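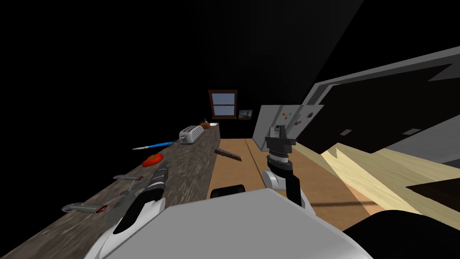
A computer-made kitchen with two robot arms.

What Happens at a Free Clinic?

A clinic is a place where people go to see a doctor or a nurse. Most clinics send a bill after the visit. At a free clinic, the patient does not get a bill, or pays only a very small amount.

Why do people go there?
Seeing a doctor can cost a lot of money. Many families have health insurance, a plan that helps pay the cost. Some families do not have it. A free clinic can help them when they have a cough that won't go away, a sore ear, or a cut that needs care.

Who works there?
The clinic in Turnby has 7 paid workers. The other helpers are volunteers. A volunteer is a person who does a job without being paid. Some are doctors and nurses who come in after their regular jobs. Others answer phones or help people fill out forms. Milagros Sepúlveda is an interpreter. She listens to a patient in Spanish and repeats the words to the nurse in English.

What happens on a visit?
First you sign in at the desk. Then a nurse may check your weight, your temperature, and your blood pressure. Blood pressure is how hard your blood pushes inside your body. The nurse wraps a cuff on your arm, and it squeezes for a few seconds. After that, you talk with the doctor. You can ask questions too.

Who pays for it?
Bandages, medicine, and lights all cost money. People in the town give some of it. Last year 525 people gave money to the Turnby clinic. Drug stores and hospitals sometimes give supplies.

Words to know
Patient: a person who gets care from a doctor or nurse.
Donation: money or things that people give to help.
Interpreter: a person who changes spoken words from one language to another.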